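Hunard Tabletop Finish Restorer, 284 ml

If you have a white or light table that gets used all day long, you know how it goes. Breakfast, homework, a bit of mending, dinner, and by bedtime the top has gone dull in patches and no amount of dish soap seems to bring it back. We started selling the Hunard restorer two years ago for just that kind of table, and it has been one of our steadiest sellers ever since!

It's a thin, milky liquid with a very light smell (a little like clean laundry, we think). Shake the bottle, put a small amount on a soft cloth and work in circles, then let it sit for 3 minutes and buff. One bottle is good for almost 66 square feet — plenty for most kitchen tables, with some left over for the shelves.

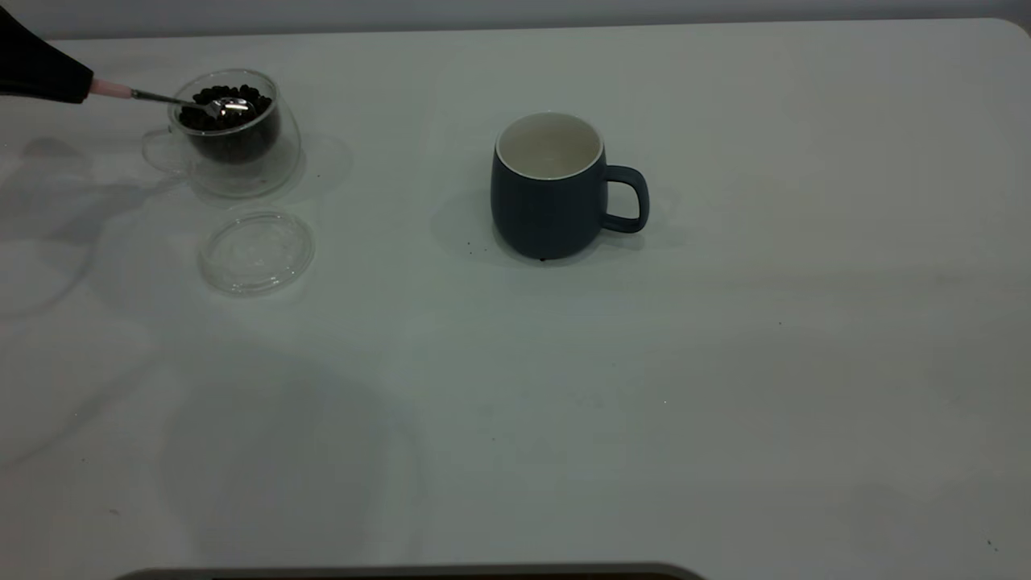 For older rings and pen marks you may want a second pass the next day, once the first coat has had the night to settle. Please don't use it on raw or oiled wood, and try a hidden spot first if your table is an antique or you're unsure of the finish.

The Pilteck buffing cloth is sold separately and comes in packs of 2. Any lint-free cloth will do, but we like this one for the corners.

Size: 284 ml
Cap: flip top
Store: upright, away from frost
Ships from: our Droltley warehouse, orders in by noon go out the same afternoon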